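So Prillance says it will go from 2 finished jets a month to 10 by next February. Same building, same crew. I've read the announcement three times and I still can't find the part where they say how.

Some background if you don't follow regional aircraft. Prillance makes the 70-seat twin that Kollero ordered to replace its old turboprops. Kollero was supposed to have 7 of them flying by now. It has 2.

The company blames the wing supplier, Disirach. Last year it blamed the seats. The year before that it was paperwork. At some point you have to wonder about the people writing the schedule.

The big promise this time is automation. There's a whole page on it in the investor deck, with lots of arrows and not one number I could check.
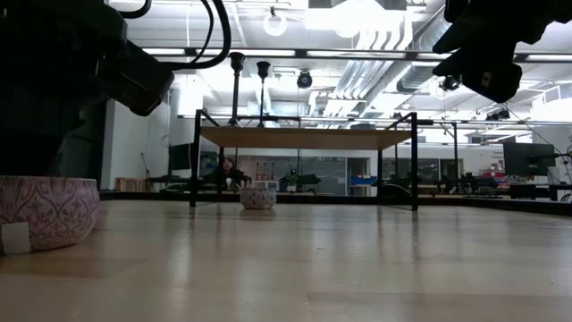
Robot arm, wooden tabletop.

I'm not against robots in a plane factory. Drilling and fastening is dull, hard work and machines can be good at it. But other plane makers have tried this and had a rough time, and those were companies with a lot more money than Prillance.

Also, a faster line doesn't help if the wings show up late. You just end up with wingless jets parked outside sooner. The deck gives Disirach one sentence: "recovery on track." OK. Which track?

What bugs me most is the Ye plant. Two years ago the second line at Ye was going to fix everything. Go look for it in the new announcement. It gets one mention, in a footnote, as "under review."

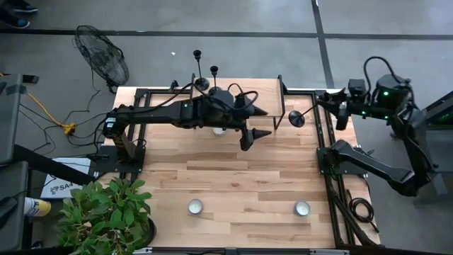
And Kollero keeps saying it's "fully confident" while it extends the leases on the turboprops. I pay more attention to the leases. You don't sign up for more years of old planes if you think the new ones are coming in the spring.

Somebody will reply that the order book is huge. Sure. An order isn't a delivery, and most of the cash comes at delivery. At 2 a month that's a long wait.

I'll check the delivery count again in February. If it says 10 I'll post it right here and say I was wrong. My guess is 4, plus a new supplier to blame.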